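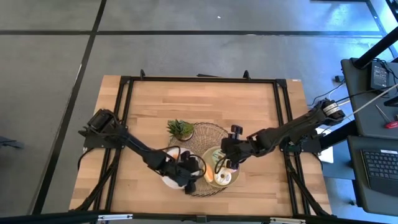
Nicanor Barrios keeps a text file called regrets.txt on his desktop. It had 163 entries in May, and he reads from it the way other people show you vacation pictures.

"Number 7," he says. "'Assumed time was the same on both computers.' I was so young. It was March."

Barrios writes the control and planning software for Iltetham, a two-arm tabletop project whose ambitions are mostly domestic: plates, bowls, things a tired person does at nine in the evening without thinking. The planner is called Zerker. The layer below it, which turns a plan into motor commands, is called Fodor, and he declines to say who named it.

What does Zerker do all day? "It argues with itself," he says. "Each arm wants the short way to its dish. The short way for the left is usually straight through the right one's elbow. So one of them has to be polite."

For a long time, politeness meant waiting. The first version locked the whole middle of the table whenever one arm entered it, and the other stood by until it left. Barnabás Győri, who handles perception, remembers this period without affection. "It was very safe," he says. "You could get a coffee. You could grow the coffee."

The current version reserves small chunks of space for short stretches of time, and both arms can work over the same placemat if their paths don't overlap at the same moment. When the timing slips, Fodor slows one arm down and asks for a new plan. It used to ask constantly. One night's log had 2,721 replanning requests in it, nearly all of them from a rounding error that made the left arm believe it was late.

"It wasn't late," Barrios says. "It was anxious."

Győri's own troubles are with glass. A white plate is easy enough, he says, but a clear bowl is a rumor. Depth readings go through the side and come back with the table, or with whatever is in the bowl, and the software has to decide which of those is the object. His answer was to stop asking for the surface and fit a rim instead, then carry that estimate from one moment to the next even while a gripper hangs in the way.

"Cables are worse," he adds. "A cable across a bowl looks like the edge of a bowl. For a week we had a very oddly shaped bowl."

Most of their tooling came out of such weeks. Narkesex, the log viewer, plays back what the planner believed next to what the cameras saw, on one timeline – and it refuses to open a file if the clocks disagree. Barrios put that check in himself.

I ask what he would change if he could start over. He scrolls for a while.

"Fewer settings," he says. "There are 2 that matter. The others are there so we can feel we tried something."

Győri asks which 2. Barrios says they can talk about it after lunch.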